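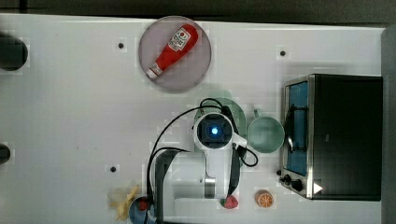 Kitchen smells like old frying oil, recirculating hood, renting. What do I do?

Posted in Home > Kitchens and Ventilation
Viewed 3,168 times

leftburner

Ok so. Moved into this apartment 3 months ago. One bedroom, kitchen is basically one wall of the living room. There's a Waltora hood over the stove, the kind that doesn't go outside, just sucks air in the bottom and blows it back out the top at your face. Building was done up a few years back, everything very tight, windows are good, bathroom has a fan, kitchen has no duct at all that I can find.

Problem is the smell. Not when I'm cooking, I get that. It's the next day. Old oil. You come in the door and it's like the back of a diner. Couch smells. My coat smells, a coworker said something Monday and I wanted to die.

What I tried so far:
- vinegar in a bowl overnight (now smells like oil and vinegar, great)
- baking soda, same
- candles
- wiped the stove and the wall behind it, twice
- mopped
- hood on high the whole time I cook

I don't even deep fry! Chicken thighs in a pan, eggs, sometimes fish. Asked Wadell, they manage the building, and they said the hood "functions as designed" and I can pay for my own upgrade if I want one. Someone quoted me $1,000 to run a duct out the back wall, and it's not my wall so no.

Is it the hood? Do I need a new one? Or is it me. Also do those plug in air cleaner things do anything. Going to be gone next week so if there's something I can leave running tell me that too. Thanks, typing this on break.

two_quart_pan

Had the same setup in two rentals. It's the hood, but you don't need a new one. It's the filters, and probably the top of the cabinets. Do this in order, don't skip around.

1. Turn the hood off at the switch and at the breaker if you can reach it. Let the stove cool if you've been cooking. Put an old towel on the burners, stuff will drip.

2. Take the metal filter out. Usually a latch at the front, pull and tip. On mine there were two, side by side. If it's brown or sticky there's your smell, or half of it anyway. Sink, hottest water you've got, big squirt of dish soap, half a cup of baking soda. Soak it a good long while. Go watch something. Then a soft brush, both sides, rinse, and stand it up on its edge to dry. Don't put it back wet.

3. Look BEHIND where that filter was. Recirculating hood should have a second filter, charcoal, either a flat pad or a round thing that twists onto the side of the fan. This is the one that deals with smell. The metal one only catches grease. Charcoal does not wash (a few kinds say they do, read the label). It just gets full and stops working. Mine had never been changed, you could tell by the fuzz. Write down the number printed on it or take the old one with you to the store.

4. While it's open wipe the inside of the hood. Degreaser on the RAG, not sprayed up in there, you don't want it running into the motor or the lamp. Wipe, fold the rag, wipe, new rag. I went through more than I thought I would. Paper towels fall apart, use old t-shirts.
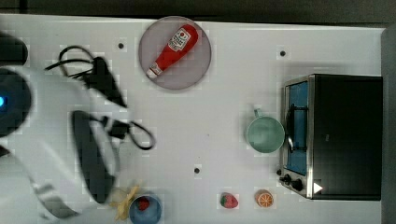

5. Top of the cabinets. Get on a chair. If they don't go all the way to the ceiling there is a layer up there like brown glue, guaranteed, and the hood has been blowing warm air right across it. Scrape with an old plastic card first, then degreaser, then plain water. When it's dry lay down some wax paper or newspaper and next time you just roll it up and throw it out.

6. Soft stuff. Curtains, dish towels, chair pads, the little rug by the sink. Wash all of it the same day or it smells up the clean kitchen again. Couch, baking soda and vacuum, then do it again. Coats live in the bedroom with the door shut from now on.

7. New charcoal in, metal filter back in, breaker on.

Then habits. Start the fan before the pan goes on, leave it going a while after you're done. Medium is fine on mine, high just makes noise and pushes smoke out the sides. Crack the window farthest from the stove a little. Use a back burner for anything that spits, hood covers those better. Put a lid on it or one of those mesh splatter things.

And don't leave the pan of oil sitting till morning. I did that for years. Pour it in a can, lid on, trash. Same for the sink strainer.

Fish: oven or toaster oven, in foil. Sorry.

hingepin

Agree with most of above, adding some things and one thing I'd do different.

Price
Charcoal filters were $29 at Gkikas last time I went, for a pair, generic, you cut to size. The Waltora branded ones cost more and I couldn't smell a difference. Ferkon makes one too, round, twist-on. It fit my mother's hood but was a little loose. Check the diameter before you buy!! I've returned two. If you can't find any filter slot in there at all then the hood might be set up for ducting and somebody never put the charcoal in. Go back to Wadell with that, in writing. "Functions as designed" is a weird thing to say if part of it is missing. Send a photo of the empty slot, ask them to supply the filter. Worked for me with a different company, took two emails.

The air outlet
People clean the intake and forget where the air comes out. On a recirculating hood that's usually a grille up near the top or in the front strip over the doors. Grease gets carried through, cools off and sticks there. Run a finger along it. If your finger comes back tan then do that too.

Air cleaners
For next week, sure, leave one running if you already own it. I wouldn't buy one just for this until the filter's been done. What matters is carbon, and how much. The cheap little plug-ins have a sheet as thin as a coffee filter. And skip the ones that make ozone, they bother my throat and I wouldn't want to be breathing that, and the smell came back after anyhow.

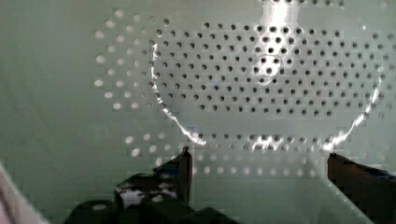 Cleaning around vents is the part I'd do different from the answer before mine. A wet rag on a slotted grille is ok, slots let you get a fingernail in. A panel like that one, small round holes in staggered rows, is another story: the rag goes over the top and leaves a plug of gunk in every hole. Dry first. Vacuum with the brush end, then an old toothbrush with hardly any degreaser on it, little circles, then a barely damp cloth. Get your light at an angle and look across the rows. Where the holes look dark, like there's a space behind them, stay even drier, you don't want soap dripping in on whatever's back there. Wooden toothpick for the stubborn ones. Yes it's boring. Put the radio on.

Walls
One more, the wall beside the fridge. Warm air, dust, grease, all sticks. Pull the fridge out if it's on wheels and if the lease lets you. Under it too. I found a french fry.

Flat paint does not like degreaser. Test a spot down low first. I've got a shiny patch at eye level in my hallway from not doing that.

leftburner

Update quick. Metal filter was DISGUSTING. Did steps 1 and 2, soaking now. There is a round spot on each side of the fan where something should twist on and there's nothing there. So no charcoal, this whole time. Emailing Wadell tonight with a picture. If they say no I'll go to Gkikas, will mesure first.

Haven't done cabinet tops. Scared to look.

two_quart_pan

Look. Bring the scraper. And if it's a twist-on spot on each side you need two of them, don't let them send you just one.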